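Avaletti two-arm kit: set-up guide
Section 5. First bottle trials

Notes by Hường Đào, revised 2025-12-31. Read alongside the maker's own booklet, which is cheerful about this part and short on detail.

The Avaletti is sold as a pair of arms that can handle household bottles "straight from the box". We would not plan a demonstration on the strength of that. Work through the steps below with each bottle you mean to use, and keep a hand near the stop button.

Before you start

1. Fix both arm bases to the bench and tighten them again after the first half hour of running.
2. Set both arms to the slowest speed setting. The booklet suggests the middle one. Ignore it.
3. Wipe the fingers with a dry cloth. Grit on the contact faces spoils the grip.

Holding and capping

4. Let the lower gripper take the bottle by its label band. Stop the routine there and check that the bottle stands straight.
5. Bring the second gripper in from above with the cap. Line it up by eye over the neck before you allow any downward movement.

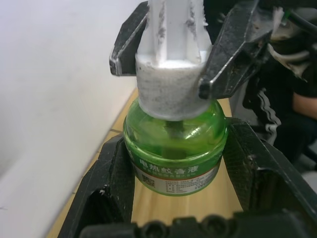 6. Lower in small steps. The "auto-seat" option claims to feel when a cap is home, but on our unit at Pundmont it gave the same message for a seated cap and a crooked one. Check with your fingers once both arms have stopped.

CAUTION: Use sealed or water-filled bottles for practice. Do not use the grip force slider above 2 on thin plastic.

Cables

7. Run each arm slowly through its full reach and watch the cable at the wrist. It needs enough slack to turn, and no more than that.
8. Keep loose leads away from the fingers. The clips supplied are weak - buy better ones.
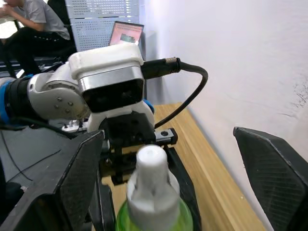
9. Save the poses only when both arms have completed the run without a snag. Poses saved earlier have to be deleted one at a time, a job Poul Arnardóttir has now done twice and does not recommend.

Working near posts and walls

The sales sheet promises "obstacle awareness". Treat this as a hope. Younes Ouazzani found that it took no notice of anything left out of the bench map, so measure fixed items yourself and enter them by hand.

10. Approach a post with the fingers open and stop while there is still a gap on each side.
11. Check where the other arm is holding its bottle before you close. 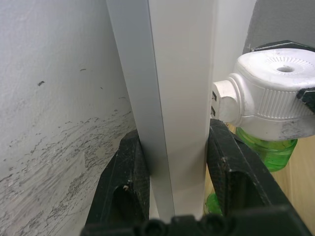
Fig. 3. Open fingers either side of the post, with the spray head held to the right.

NOTE: If the arm stops with code 349, clear the bench, restart and go back to step 7. The booklet lists this code as "rare".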